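Section 4: First Ride with the Rultus Cargo Trailer

Read this section after you have fitted the hitch and before you carry any load. Set aside an hour. You will need the 6 mm hex key and the safety strap from the parts bag.

Choosing a place to practice

Pick a wide paved road or lot with little traffic. Try the empty trailer on smooth asphalt before you take it over cobblestones, curbs or gravel.

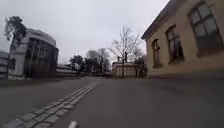 Text: Insaurralde Manuals
Revised 2018-04-17

Before you start

1. Check that the hitch pin is pushed fully through and the clip is closed.
2. Loop the safety strap once around the bike frame and snap it to the ring on the tow arm.
3. Pump both tires to the pressure printed on the sidewall.
4. Spin each wheel by hand. If it rubs, go back to Section 3 and reset the axle.

CAUTION: Do not ride with the strap unclipped, even for a short test.

Riding with the empty trailer

5. Start in a low gear and pull away slowly. You will feel a light tug as the arm takes up the slack.
6. Ride straight for a short distance, then brake gently with both brakes.
7. Make wide turns to the left and right. The trailer wheels cut inside the path of the bike.

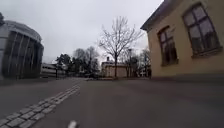 8. Stop and check the hitch pin again. Tighten the clamp bolt if the arm has moved.

Note: Some rattle from the empty bed is normal. A knocking sound at the hitch is not. Replace the rubber bushing (Bunton kit, sold separately).

Adding a load

9. Place heavy items low and just ahead of the axle. Tie everything down.
10. Begin with a light load and repeat steps 5 to 8.

CAUTION: The maximum load is 74 pounds. Never carry children or pets in this trailer.

For wheel removal and storage, see Section 5.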